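Grippers, again

February 8, 2018

OK so quick one, I have a pile of notes and if I don't type them up now they'll sit in the notebook till August like the last batch did.

Short version: two gripper finger sets, same arms, same control box, zip-top bags of candy. Onyekachi Nwachukwu bet me the Selten fingers would win because they're stiffer. I said the soft-ish Bruvemmont ones. We were both sort of wrong, see below.

Why bags. Because everything is easy compared to bags. A can is a can. A mug has a handle and it stays the same shape when you look away. A bag has no shape, it shines, and the stuff inside shifts the second you pull on one corner. Also the depth camera hates clear plastic – holes everywhere in the point cloud, you might as well guess. So I've been working off the wrist view mostly.
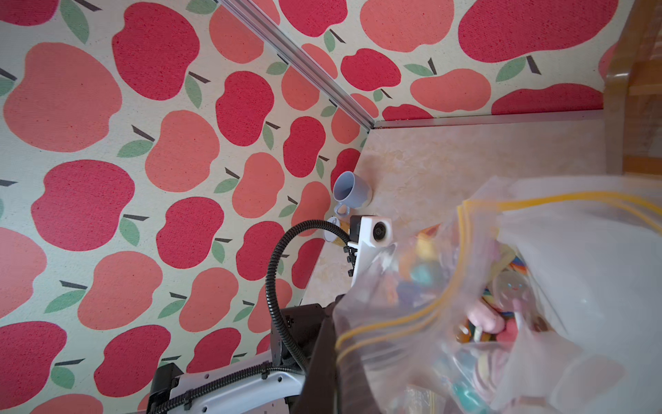 Bag in the fingers, from the wrist. Look at that glare.

The glare is the thing I'd fix first. I dropped the exposure by 2 stops and the white streaks mostly went away, but then the wallpaper went muddy and the corner got hard to find. Went back up one. Good enough. The yellow zipper seal helps a ton, it's the one strong line on the whole bag, and if you're picking a grasp point by eye through the wrist camera you end up steering for it without thinking.

Numbers, such as they are. 300 grasps total over the whole test, split evenly. I'm not going to paste the spreadsheet, it's a mess and Yakubu Oyelaran has already told me my column names are a crime. (He's the Oyelaran behind the Oyelaran mount, for those who asked last time. Yes he'll send you the files. Ask nicely.) The Bruvemmont set slipped less on the seal. The Selten set did better on the body of the bag where you need to pinch down hard on a fold. Neither one was great when the candy had settled right under the fingers, you just end up squeezing a lollipop. 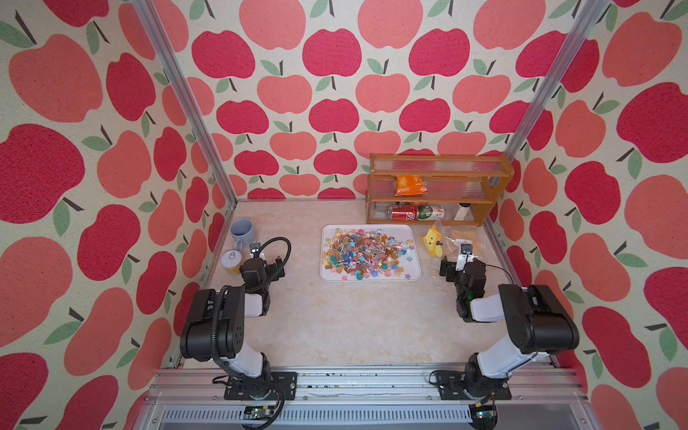
Controller stuff. I was running the Pavel controller on both arms and I have mixed feelings. Force limiting is nice, really nice, I haven't crushed a thing. But there's a lag when you go from free motion to contact and with two arms going you feel it double. I had the loop set at 7 ms and it still felt mushy. Tried it with one arm switched off – better. So something is getting shared that shouldn't be. Wrote to them, ticket 941, no answer yet, will update.

Also cable management!! I cannot say this enough. The corrugated hose looks tidy until the wrist rolls past a certain point and then it's pulling on you, and you think its the gripper being weak when it's just the hose. I lost an entire afternoon to that.

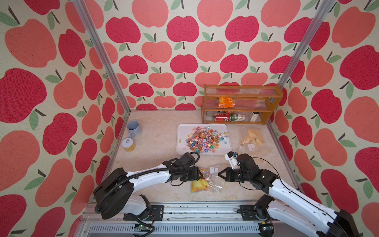

Left one has the lollipop bag, right one open and facing it.

Two-arm work is where the finger choice matters more than I expected. With one arm you can get away with a bad grasp and just drag. With two, if the first hand has the bag too low, the second has nothing to grab, and you get this dumb little dance. Best results came from pinching high with one and going in low with the other. Mixing finger sets, one Bruvemmont and one Selten, was better than either pair matched. So Onyekachi gets half his bet. Half a sandwich, we agreed.

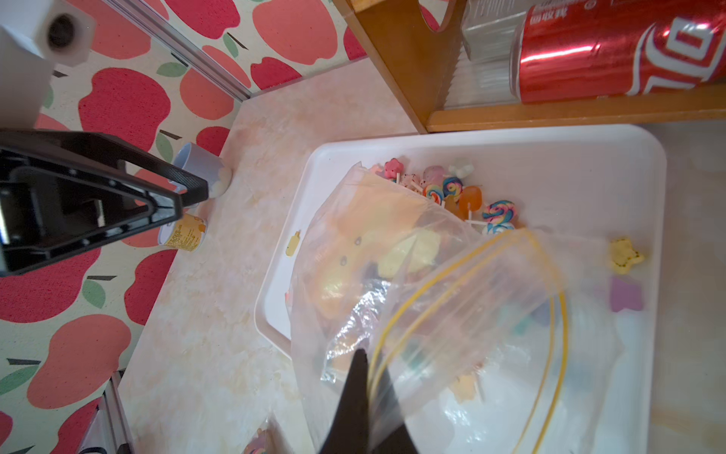
Camera placement is the last thing and I keep changing my mind. Wrist cameras get you close, which you need for plastic, but you give up a lot of the view to your own hardware. A big black ribbed finger reaching in from the left, right up to the little blue cup, and the other one coming up from the bottom on the bag. Thats a lot of pixels spent on fingers. An overhead view has none of that trouble but you can't read the seal from up there at all. I want both on screen at once and my monitor is too small for it.

Next up: different pads on the Selten set, something grippier, and a shorter hose run. If Pavel ever gets back to me I'll redo the timing test too. Comments are open, be nice, I know about the column names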